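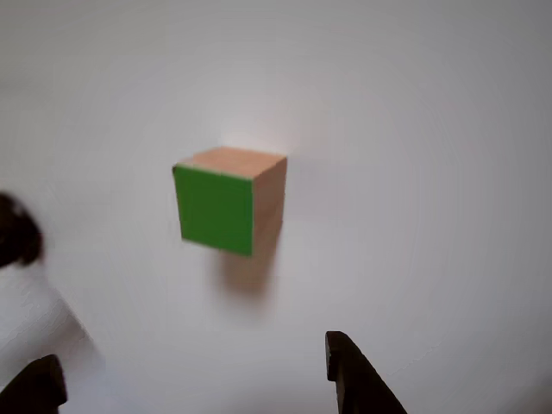
Section 4: Setting up the Flamunia for live sets

Most of what you have read about syncing hardware to a laptop was written by people selling one or the other. The steps below were put together by Lenuța Mocanu and Luminița Avram after two summers of playing as Goltumance, and they assume your rig will misbehave at least once a night.

Before you start

You need the Flamunia, its own power supply, one USB lead and two balanced jack leads. The box says any USB lead will do. We have our doubts. Use the short one that came with the unit until you know everything works.

4.1 First connection

1. Turn the main output fully down.
2. Plug in the power supply, then the USB lead. Leave the jack leads out for now.
3. Switch on and wait for the display to show the project number. A new unit opens on project 1.
4. In your music software, choose Flamunia as the audio device. If it appears twice, pick the second entry. The first is left over from an older driver and passes no sound.
5. Set the buffer to 256 samples or higher. The advertised 32 is fine if you play one sine wave and touch nothing else.
6. Connect the jack leads to the desk and bring the level up slowly.

Caution: Do not pull the jack leads out while the output is up. The mute button works on headphones only, whatever the label suggests.

4.2 Tempo and clock

1. Press Shift and Clock together.
2. Choose Internal if the Flamunia leads, or External if the laptop does. There is also a setting called Smart. Leave it alone.
3. Set the tempo. For the test pattern we use 138.
4. Start the pattern and let it run for 200 bars with a click from the laptop alongside it.
5. If the two drift apart, swap which machine leads and run the test again.

Note: The Halvorsen mixer has a tempo display of its own. It guesses from the incoming sound and halves the figure whenever the kick drops out. Don't set anything by it.

4.3 Saving your set

1. Hold Save until the light stops blinking. A short press stores the pattern but loses the effects.
2. Turn the unit off and on again.
3. Load the project and check the Revero reverb on channel 3. If the tail has gone back to its default length, the save failed and you need to repeat step 1.
4. Copy the project to a memory card as well. The unit claims room for 383 projects, but ours became slow to load past 236 – we keep older ones on the card.

Caution: Firmware updates wipe the MIDI channel list. Write yours down on paper first, and never update on the day of a show.

For foot switch and pedal settings, go to Section 5.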